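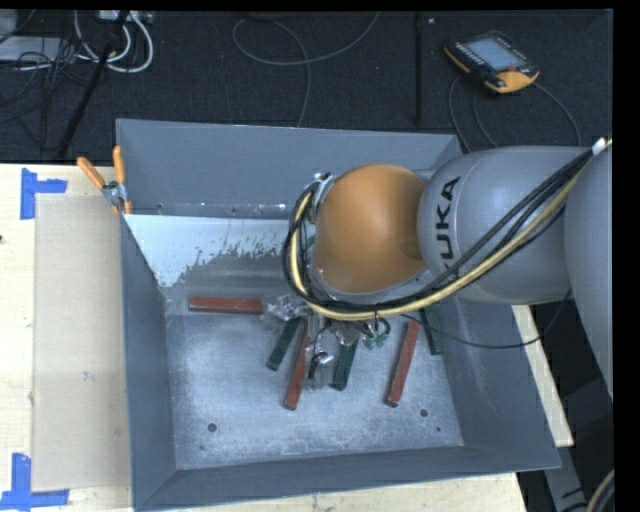 We got to Tondley at 9:32, two minutes after the open day had started and well before the coffee had. There's a gravel lot, a flagpole with no flag, and a sign directing visitors to "Reception / Deliveries / Scrap." I went with Reception.

Tondley makes bins. Metal ones, for parts, mostly for people who make other parts. I signed up because our shop in Gurness goes through bins at a rate I can't explain to my boss, and because the flyer promised lunch.

Our guide was Jovita Meléndez, who has run the finishing floor for 13 years and talks over a press brake without seeming to raise her voice. She passed out safety glasses and asked who in the group had ever bought a bin on looks. Two hands went up. One was mine.

## Sloping sides

I had never given the sides of a bin much thought. Tondley has given them a great deal. A straight wall leaves parts standing in the corners where you can't get at them, and a wall that leans too far eats up your floor space. They went back and forth on the angle for most of a winter, and Jovita still brings up a customer named Grorkis who wanted every wall different. He got his way. She says he reorders.

After that came the bit on surfaces, which I enjoyed more than I'd planned to. A bare metal floor starts scratching the first day it's used, and after enough scratches it goes cloudy and sort of mottled, like an old cookie sheet. Customers call up to complain. Tondley's position is that a bin floor is supposed to look like that. They'll sell you a painted one if you insist, and then you can call up about the paint.

A man in a very clean jacket asked whether scuffs affect performance. "Of a bin?" said Jovita.

## Lunch

Chicken or cheese. The Mendoza building next door houses the cafeteria, and you walk there across the yard past 400 stacked bins waiting on a truck that was due Monday. It was Thursday. I had the cheese.

Prasetyo Wattimena from sales sat down with us and explained the price list, which has 3 columns and a footnote longer than the columns. Freight is in the footnote. I'd read that first if I were you.

## Worth the drive?

If you buy bins, sure. They let you lean on things and ask dumb questions, and the tour ran only half an hour over. Parking's free. Bring your own earplugs, the ones in the dispenser were gone by ten.

I ordered six of the medium, unpainted.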